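Robot tidies shelf in 58 per cent of attempts, shop to keep its staff for now

Anyone hoping to hand the washing-up to a machine by December may want to buy another bottle of liquid. Kevmont, which makes software for robot arms, has published the results of its latest household and shop-floor trials, and the machines got the job done 58 per cent of the time. The company calls this encouraging. A teenager with the same record would be called something else.

The trials, named Usard, cover 326 chores of the kind most people do while thinking about something else: putting a cup on a shelf, setting it upright, moving it from one compartment to the next. Everything was done in simulation, where the crockery is free and so is the labour.
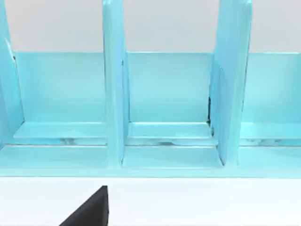

An empty shelf organiser and the tip of a gripper finger in simulation.

Shelves were the sore point. An arm that can find a cup on a bare table is apt to lose its nerve when there are upright dividers on either side of the gap, and Kevmont's report lists a good many attempts in which the cup was set down on a divider, in front of the organiser or, in one run, with some force through the back of it. The simulator allowed this. A shop fitter would probably have wanted a word.

Speed is another matter. A successful put-away took roughly 400 seconds on the slower settings, long enough for a person to clear the shelf, wipe it down, fill it again and start wondering about lunch. On the faster settings the time fell sharply, and so did the cups.

Rakmont, the homeware chain that paid for part of the work, had hoped to try an arm in the stockroom of one of its branches this year. It now says it will "continue to watch developments with interest", and is advertising for weekend staff.
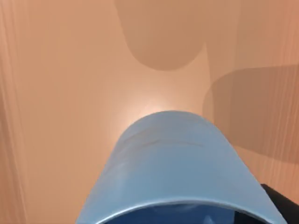
Cups and other hollow things are awkward for reasons that any toddler has already worked out. They roll, they tip, and they only do their job one way up. Kevmont scores an attempt as a failure if the thing ends up on its side, however gently it got there, and the rule has cost its machines dearly. A pale blue vessel tilted over a wooden surface, dark blue inside and with a black corner of gripper beside it, is the sort of problem a person settles with one hand. The software has to decide which part is rim, which part is side and which of the soft shadows on the wood can safely be ignored. Early versions reached for the shadows.

Rival developer Ruiz-Ortega was quick to point out that its own system does better with cups. It does, although it was tested on 10 chores, none of which involved a shelf.

Kevmont says the next round will move to real arms and real crockery, starting with tables and working up to cupboards. Folding laundry has been put back again. Fitted sheets do not appear anywhere in the plan.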